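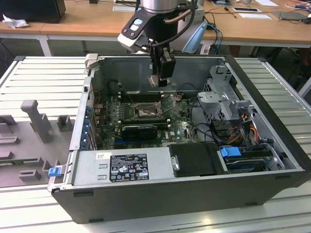 Progress report, desktop teardown cell, software work package. For the Tumdale program office, 24 May 2024. Covers everything since the February report. Short version first, we are on track for perception, behind on the planner, and the tooling is finally something other people can use without one of us standing there. The cell itself hasn't changed on the hardware side. Same slatted bench, tower on its side with the side panel off, parallel gripper coming in from straight overhead, gray fixture tray to the left of the case. All numbers below are from that layout and won't carry over to an upright case, please don't quote them that way.

Money and hours at the end. Sorry for the fragments, writing this between runs.

1. Where we said we'd be

February plan had three software items for this period. Perception good enough to locate parts in an open case with no markers. A motion planner that reaches into the case without a hand-taught path. Logging and replay so Benmoussa can look at a failed run the same day. First one done, with exceptions. Second one half done. Third one done and in daily use.

2. Perception

Rewrote the part locator from scratch in March. The old one matched the whole case against a stored model and fell over whenever a cable crossed an edge it cared about. New one works from small anchors. Finds a few things it's sure of, fits the board plane through those, then goes looking for everything else relative to the board.

139 logged localization runs on the new version. 23 ended with a bad pose, meaning outside the tolerance the planner asks for. We went through all 23 by hand. Biggest group is cables. Power wires lying over the drive cage get segmented as part of the cage, cage plane tilts, everything downstream tilts with it. Second group is glare, see below. The rest are a mix and we don't have a story for them yet.

The confidence score is now worth something. In the old locator it was high on good and bad poses alike so no one looked at it. Now a low score stops the run and asks for a second view. Costs time, saves parts.

Not done: thin wires. We can tell a thick bundle is there but a single thin wire over the board is still hit or miss. The planner treats the space over the board as suspect until it has a close view, which is slow but safe.

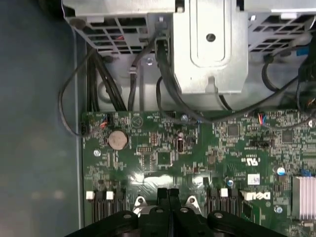

Close-range correction is the piece we're happiest with. Arm goes to a standoff pose from the fixed camera estimate, then the wrist camera takes over and corrects the last bit. At that range the coin cell is our best anchor by a long way, round and silver in a black holder on a green board, and it gives us a center point even when half the small stuff is unreadable. The white latches at the ends of the memory slots give the direction. Glare is the known problem. Overhead light comes back off the glossy board just ahead of the fingers and washes out part of the circuitry, and that happens to be close to where we want the correction to be sharpest. Tried exposure bracketing. Helps some. Tried masking saturated pixels out before matching, helps more, and that's what is merged. A change to the lighting would help most but it's outside this work package so noting it and moving on.

The fingers are in view at the bottom too, so we mask them from the gripper opening value. Had a bug for most of April where the mask used the commanded opening instead of the measured one. So when the fingers stalled on something the mask was wrong, the matcher picked up finger edges as board edges and the correction pulled the wrong way. Fixed. If you saw the odd sideways nudges at the last demo, that was it.

Hand-eye calibration is a script now. Run it, it moves through its poses, writes a file, and refuses to start the cell if the file is older than a week. People complained about the refusing part. Keeping it.

3. Planning

Here's where we're behind. The plan was to have the planner find its own way into the case for every target by now. It does that for 4 target regions, the rest still use taught approach poses with the planner only doing the last stretch. Regions working are the memory slots, the expansion slot area, the CPU socket area and the near side of the drive bay. Regions not working are mostly anything tucked against the drive cage, where the perforated walls come up higher than the rest and the gripper body runs out of room before the fingers get there.

Root cause isn't the search. Search is fine. It's the collision model. We were using one box for the gripper and one for the wrist, with a big margin, and with that margin there's no legal path next to the cage at all. Tightened up the shapes in April, planner started finding paths, and then we had two protective stops from the gripper cable touching the case wall. The cable was never in the model. It loops out a fair way and the loop changes with wrist rotation.

What we did about it:

Cable is modeled as a fat swept volume that depends on wrist angle. Ugly but conservative.

Wrist rotation has a preferred range inside the case, planner pays a cost for leaving it.

Approach direction is now a free choice within a cone, was fixed to straight down before.

No protective stops from the cable after that went in. Not many hours on it yet so don't read too much into that.

Planning time is a worry. With the swept volume the slow cases take long enough that operators think it has hung. Added a progress line to the console so at least they can see it's alive. Caching plans between near-identical cases is next and should take most of the sting out. We want that in before Rutden starts their evaluation, otherwise planning time is all they'll write about.

4. Control

Small section, mostly stable. Compliant descent works: arm comes down under position control to a set height above the expected surface, switches to force-limited motion, stops on contact. Switching used to produce a bump that you could hear. It was the filter on the force signal being reset at the switch instead of carried over. Two line fix, embarrassing how long it took.

Force thresholds are per part type in a config file now, not in code. The file gets checked at startup for missing values, and also for values that are silly (someone typed a threshold in the wrong unit in March, no damage done but a good scare).

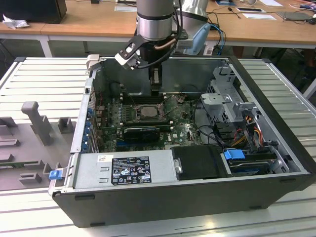 Recovery behavior is new since February. When a step fails the controller backs out along the path it came in on, goes to the standoff pose, takes a new look, and tries once more. Once only. If the second try fails it parks and waits for a person. Inumham asked for more retries and we pushed back, the logs show that a third try almost never does anything a second didn't, and each try is another chance to snag a wire. Happy to revisit when thin wires are better.

One open issue. Backing out along the entry path assumes nothing moved. If the fingers are holding somthing when the fail triggers, the path that was clear going in may not be clear coming out. Right now it opens the fingers first and then backs out, so the part gets dropped from wherever it is. Fine at slot height, not fine over the board. Needs a proper regrasp check. On the list for next period.

5. Tooling and logging

Every run writes one bundle: both camera streams, joint states, forces, the plan that was chosen, the plans that were rejected and why, software version, config hash. The replay viewer steps through with everything lined up on one clock. Getting the clocks lined up was most of the work. Wrist camera frames were stamped on arrival and not on capture, so the picture lagged the arm and fast moves looked like calibration error. We chased that as a calibration problem for over a week before someone checked the stamps.

Benmoussa has access to the bundles and has been sending back failure tags. This has been really useful. Turnaround on a failed run went from "next meeting" to same afternoon.

Regression set is 26 recorded bundles that get replayed through perception and planning on every merge. It caught two breakages in May before they got near the cell. Should grow, but the nightly run already eats most of the night on the one machine we have for it. See the ask below.

Docs are behind. Install notes are current, config file reference is not. Will fix.

6. Risks

Planning time, see section 3. Medium.

Thin wires, see section 2. This is the one I'd worry about. There's a method that looks promising on recorded data, it is not on the cell yet and I can't promise a date.

Only one case model so far. The anchors are picked by hand for this board. A new case means picking anchors again, half a day of work if the board has something as easy as the coin cell to lock on to, longer if it doesn't. The proposal said "minimal reconfiguration" and I think we should agree with Tumdale what minimal means before Rutden asks.

7. Next period

Plan caching. Regrasp check before back-out. Approach planning for the two regions against the drive cage. Thin wire detection on the cell in shadow mode, logging only, no control over the arm. Config reference written. Second case model if one can be supplied, please confirm who is sending it and when.

8. Hours and budget

Hours slightly over on planning, under on perception, total inside plan. No equipment purchases this period. Travel not used, would like to move it to compute. Asking for one more machine for the nightly replay, quote went in seperately with the monthly paperwork. If that can be approved before the evaluation starts we can double the regression set, otherwise it stays where it is.

Run bundles behind the figures in section 2 are on the shared drive, same folder as last time.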